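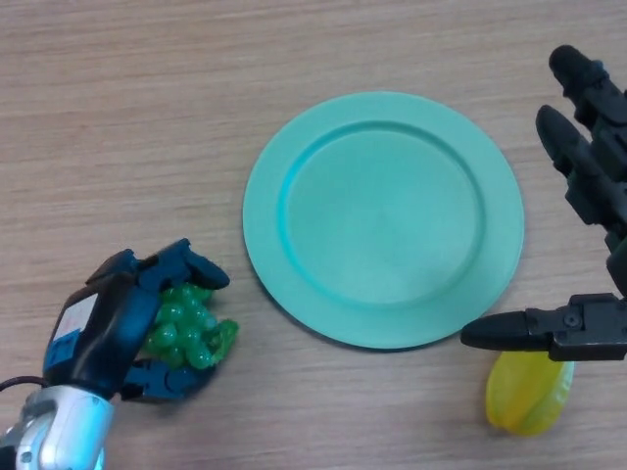 The July change to the merchant table does affect the spending categories, but it isn't the cause of most of the differences you list. The category on a card transaction comes from the merchant code, and the merchant code describes the store, never the purchase. A customer who buys green grapes and a round turquoise plate on one ticket shows up in the feed as one amount with one code, and Polari puts the whole amount under groceries or under household depending on how that store was registered. If the store was registered twice, once per terminal group, you can get both answers in the same week. I think that is what you are seeing in the Damesville file.

On September 2, 2022, the Damesville pilot list account wrote:

> We moved our test file to the new merchant table over
> the weekend. Before the move, the grocery total for
> the sample household matched the one we had worked out
> from statements. It no longer does. Some purchases
> moved from groceries to household, and some moved to
> "uncategorized". Nothing in the release notes says
> that category rules changed.

The category rules did not change. The release changed the order in which they run. Before July, Polari looked at the merchant code first and used the cleaned merchant name only when the code was missing or was one of the catch-all retail codes. The new table looks at the name first. If it finds a match, it takes the category from the table entry and ignores the code. The release notes cover this under "lookup order" and don't use the word category anywhere, so I can see how it was missed. I will ask for a line to be added.

> We see 1775 rows in the test file. After the change,
> 13 merchants have a different category from before.
> We did not expect any to change.

I ran the same file with lookup order set both ways. My 13 are the same as yours. They fall into two groups.

The first group is eight merchants with a match in the new table and a category that disagrees with their code. These are mostly general stores and pharmacies with a food section. The table entry was written by a person at some point and the code was assigned by the store's bank when the account was opened. Neither is right for every purchase. If you need your totals to agree with the card statement's own summary, use the code. If you need the same store to land in the same place across two card issuers, use the name.

The second group is the rest, and these all went to uncategorized. Each has a character outside plain ASCII in its name. See below.

> One of them is Ó Ceallaigh, which is a grocery store.
> It has been in the table from the start and worked
> fine. Now some of its rows are in groceries and others
> are uncategorized. Is this an encoding problem on our
> side?

Partly. The feed from Tradbridge sends that name in three forms:

O CEALLAIGH
Ó CEALLAIGH (one code point for the accented letter)
Ó CEALLAIGH (plain O followed by a combining accent)

The second and third look the same on screen and are different bytes. The table has the first two. Your import step passes the third through untouched, and the name lookup compares bytes, so it fails. Under the old order this did no harm, as the code had already given you an answer before the name was looked at. Under the new order a failed name lookup should fall back to the code. It does that when the name is empty. It does not do it when the name is present and unmatched, and in that case it returns uncategorized. I consider this a bug in Polari and have filed it.

Until it is fixed, there are two ways around it.

1. Normalize the merchant name to NFC in your import step, before Polari sees it. This handles the accented names in your file and costs almost nothing. You should do this anyway, also after the fix.

2. Set lookup order back to "code, name" in the config. This restores the old totals exactly. It also gives up the new table for every merchant with a usable code.

Please don't do what was suggested here in an earlier thread and strip all accents on both sides. It works for this store. It also merges merchants that are not the same business, and once two merchants have been merged in the history there is no clean way to split them again. The raw name is not kept past the cleaning step unless you turn that on.

> Would it be simpler to ask Tradbridge to send one form
> of the name?

You can ask. The name is set at the terminal, passed through the processor, and sometimes cut to 20 characters on the way. Tradbridge reformats it but does not own it. Feeds that went through a different processor will come out in a different form. I would not build anything that depends on the upstream name staying the same from one month to the next.

The cut is a separate problem and worth checking for. If a name is cut between a base letter and its combining accent, the accent is lost and you get the plain form with no warning. If the cut is made by bytes and not by characters, you can also get an invalid sequence at the end of the field. Polari replaces that with a question mark - again with no warning unless logging is at debug level. There are none of these in your test file, but your file only has one processor in it.

> Last question. The budget screen shows the grocery
> total to the cent. Members read it as an exact figure
> and have started to call about it. Can we get item
> detail so that it is one?

Not from this feed. Item detail exists for some business cards and is sent by a small share of merchants. For consumer cards you get the amount, the date, the name, the code and a location field that is often the head office. No setting in Polari will recover what was in the basket. Anything that claims to do so from those fields is guessing from the amount and the store.

What I would change is the screen. Two things are easy to do with the data you already have:

- Show the total to the nearest dollar, and label it "spent at grocery stores" in place of "groceries". The second wording describes the purchase. The first describes what the code knows.

- Let the member move a transaction, and store the override against the transaction ID and not against the merchant. If you store it against the merchant, one correction for a plate will move every later food purchase at the same store. We had this wrong in our own setup for a long time, and the support load from it was larger than from the miscoded rows.

Splitting a transaction by hand is supported by the data model (see the "parts" field) but there is no screen for it. The parts have to add up to the original amount or the row is rejected on import. Refunds are not matched to parts at all. A partial refund on a split transaction goes to the category of the first part, whatever that is.

One more point about the totals you worked out from statements. If those were done with the issuer's own year-end summary, note that some issuers apply their own name table before they print it, so a match with the old Polari output may have been partly luck. I would compare against the raw code on each row before deciding which of the two lookup orders is the correct one for the pilot.

For the bug report I need the following from your side, if you can post it:

- the config file with the account keys removed
- the hex of the merchant name field for one working row and one failing row of Ó Ceallaigh
- the version string printed by the import step, not the one on the admin page, which shows the table version

I have the failing case in a small test already, but it was typed by hand and I would like to confirm that the bytes are the same as in the real feed.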